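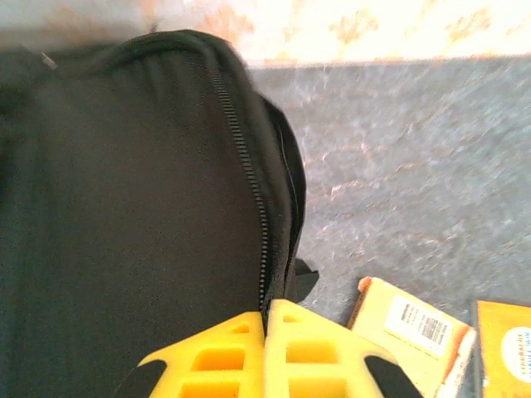 Home | Datasets | Docs | Issues | Contact

# Kollutus zip-and-shelf, fault notes

Status: PAUSED as of 11/22/18. Read this before pulling the data.

586 episodes recorded at the Dakbridge site, zipper pulls and book handling. 93 are bad. Wrist camera only, no side view, sorry.

## What went wrong

Grip force limit got dropped on a config reload. Default came back in and the default is way too high for soft stuff. Log still says "limit ok" becuase it reads the file, not the controller. Jocelyn Lagman caught it from the motor current, not from the log.

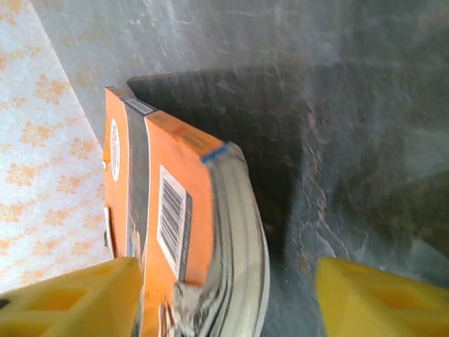 Paperbacks are the worst case. Pages bow out under load, the fingers keep closing, cover starts to go. On the zipper runs it's harder to spot, check current over the last 200 samples of each episode.

## Using the data

- flagged episodes are in bad_grip.txt, skip them for training
- fine for fault detection work, keep the flag
- episodes before the July reload not affected

## Before you run the arm

Power cycle, then read the limit off the controller itself. Do it 3 times. Hands out untill it matches. E-stop within reach, always.

Patch is with Chin-lung Sin. No merge yet, Medeiros gripper firmware still needs testing.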